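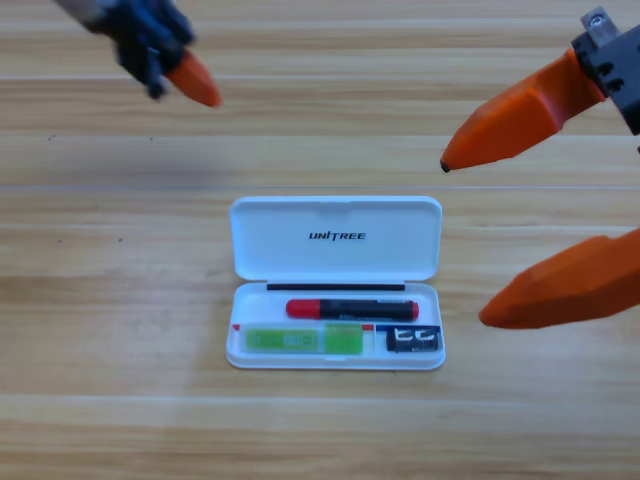
Ticket: right arm closes early / stops short during case packing task

Status: open, waiting on vendor
Priority: high (for us anyway)
Opened by: Dirnwood robotics club, two-arm team
Product: Flivance bimanual controller, Zatov finger kit on both grippers
Needed by: Cârstea student round, March

Summary

Task is packing and unpacking the white case. Left arm takes the green item, right arm takes the long red-ended one, small black piece goes in the front right compartment. Lid gets closed at the end. Left arm fine. Right arm either hovers short of the target and closes on air, or gets there and closes too soon and knocks the thing sideways.

Did not happen before the update we took after winter break. We did also change the fingers the same week. Yes we know, should have done one at a time.

What we expect

Both arms reach their targets, then close. Right gripper should wait for "at target" before it gets the close command. It's in the sequence file, hasn't been edited.

What we get

Right gripper gets close command while the arm is still moving. Left waits properly. Same sequence file, same block copied for each side, only the side name differs.

Error in the log, right side only:

WARN wait_target expired (300 ms), continuing
WARN grip_close issued, pose not settled
INFO seq step complete

So it is reporting the step as complete. Operator screen shows green. That's the part that bugs us most, you don't know it failed until you look at the table.

Steps to reproduce

Power up both arms, home both. Load pack_case sequence. Place case open, lid at the back. Run from step one. Watch right side at the first grasp. Fails more when the long item is further out to the right, less when it's up close to the case.

Log of what we tried

4:10 pm. Restarted controller. No change.

4:15 pm. Restarted again with the arms unpowered first, someone remembered that mattered on the old firmware. No change.

4:25 pm. Swapped the gripper cables left for right. Problem stayed on the right arm. So not the cable, probably not the gripper board either.

4:40 pm. Ran 20 grasps right arm only, left parked. Every one of them fine!! Put left back in, fails came back on the first run. Did not expect that. Wrote it on the whiteboard and then someone erased the whiteboard, so it's here now.

4:55 pm. Slowed the right arm to half speed. Worse. Makes sense if it's a timeout, slower arm = further from target when the timer runs out. Put the speed back.

5:05 pm. Checked finger seating. One finger on the right gripper had a loose screw, tightened. No change to the timing, but closes nicer now.

5:20 pm. Looked at home offset for right wrist. Reads 1,540 in the controller page. The sheet taped inside the cabinet has a different number but the sheet is from the old fingers so not sure it counts. Left alone for now. Flivance — please tell us if that value is sane for the longer Zatov fingers, the kit manual doesnt say.

5:30 pm. Both arms again, left going down into the case while right goes for the long item. Left side clean. Warning on the right, same text as before. 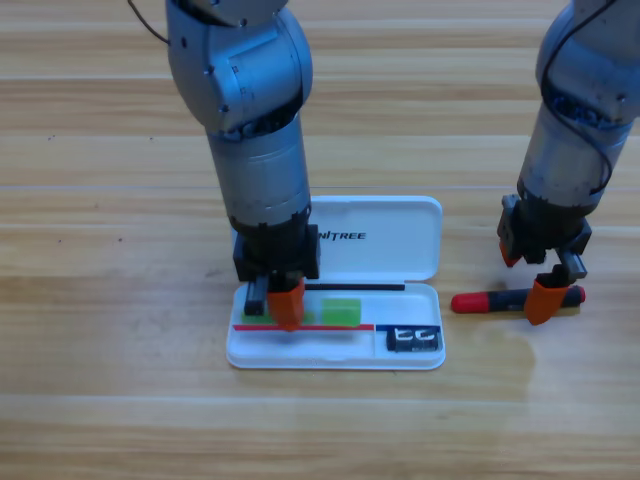 Left gripper down in the case, right gripper at the long item outside it.

5:35 pm. Moved the long item closer to the case. Passed. Moved it back out. Failed. Moved it closer again, passed. So distance matters, or really travel time matters.

5:40 pm. Found the wait setting. There's one on the sequence page and another under arm settings > motion > advanced. Sequence page one is what we set. The advanced one says 300 and we never touched it. Is it possible the update added this and it wins over ours? Left arm has the same value, but left has a shorter way to go, so it'd get there in time anyhow.

5:45 pm. Tried to change the advanced value. Field is greyed out. Logged in as coach account, still greyed out. Tried from the other laptop, same.

5:50 pm. Had to give the room back. Parked both arms, saved logs, zipped them. Zip is attached to the ticket.

Things we ruled out, or think we did

Cable (swapped). Power, since voltage reads steady while both arms are moving. Bad sequence file, restored the copy from before break and it does the same. Finger contact with the lid, we watched for it, didn't see any touch at the point where it fails.

Not ruled out: the wrist offset. The advanced timeout. Something to do with both arms sharing one clock, because of the right-only runs passing. One of us thinks the timer starts when the LEFT arm starts, not when the right does. Would fit. Can't prove it from the logs, the timestamps on the two sides dont line up well enough.

Questions for Flivance

Which wait setting wins?
How do we unlock the advanced one on a school license?
Can a timed out wait be made to stop the sequence, not carry on and say complete?
Is rolling back the controller safe with the Zatov kit installed, or do we have to put the old fingers back on first?

Update, next session

Same fault straight after power up so it's not a warm-up thing. Re-homed both arms, loaded a cut down sequence: empty tray, items out on either side, arms just approach and close, no lift. Wanted the shortest thing that still breaks. It breaks. File is attached as pack_case_short, please use that one and ignore the long one, the long one has a lot of our junk in it.

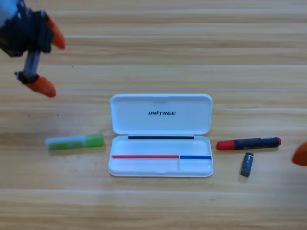

Flivance support: Thanks for the short file, we loaded it on a bench pair and get the same warning. Your teammate's guess about the clock is right. In the version you have, a paired step starts one timer for both sides, and it starts when the first arm moves. The value under motion > advanced overrides the sequence page. It is locked on school licenses by mistake and we've opened a bug for it. Until that's out, split the paired step into separate left and right steps, each with its own wait. Please don't roll back with the new fingers on, the older version has no profile for them and will over-close. The wrist offset looks fine from here, leave it.

Our reply

OK good, glad it's not just us. Split the steps as told. Left approach, left close, then right approach, right close. No more warning on the right. Grasp lands.

Downside, whole run is slower now since the arms take turns. Cârstea round is timed, so this is not a fix for us, just something to practice on. Would like the lock bug sorted before we freeze our files.

Also you didn't answer the one about stopping the sequence on a timeout. Still want that. A green screen on a missed grasp is going to cost a team a round.

Flivance support: Fair point, missed it. There is a flag, on_expire = halt, goes inside the wait block. It is off by default. Works on school licenses.

Our reply

Added the halt flag on all waits. Tested by parking the long item way out and putting the paired step back in. Sequence stopped, screen went red, gripper stayed open. Then set it back to split steps.

One thing to note for whoever is on next — after a halt you have to clear BOTH arms before it'll run again, clearing just the right leaves the start button dead and there's no message. Lost a good bit of time to that. After 3 halts in a row it also wants a re-home, same deal, no message.

Left to do

Write the wrist offset on a new sheet and bin the old one.
Thread lock on that finger screw, it came loose again.
Rename pack_case_short to something that isn't in the way of the real file.
Re-test the paired step when the patch lands, split steps file stays as backup.
Ask Zatov if there's a newer page for the finger kit with offsets in it.

Ticket stays open until the lock bug is fixed. Please dont auto-close it, the last one got auto-closed.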